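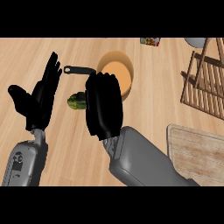 I got a sneak peek at the Naylor Museum's new textile room before it opens in October, and I'm still thinking about it! The big draw is a set of painted cloth panels that have spent most of their lives rolled up in the basement (I've been a member for 11 years and had no idea they were there).

The panels came to the museum in a bequest from the Ketell family, along with a trunk of letters that hasn't been fully read yet. Curator Soudabeh Ghaffari walked me through the room while the lights were still being adjusted, so I saw a few of them half in the dark. She thinks at least four are by the same hand, going by the way the birds' feet are drawn. I'd never have spotted it, but once she showed me I kept looking at feet for the rest of the visit.

My favorite is the long one with the river, which has been hung low enough that kids can see it properly. Conservator Martti Savolainen told me the blue had him worried for months. It's very fragile, and the room will be kept pretty dim, so give your eyes a minute when you walk in.

Tickets go on sale September 19, 2020, and they're timed, with eight people let in per slot. Admission is $7, free for members, and masks are required. Hawi Derese is leading the evening tours, and you'll need to book those separately at the front desk or by phone. The cafe is still closed, so eat first.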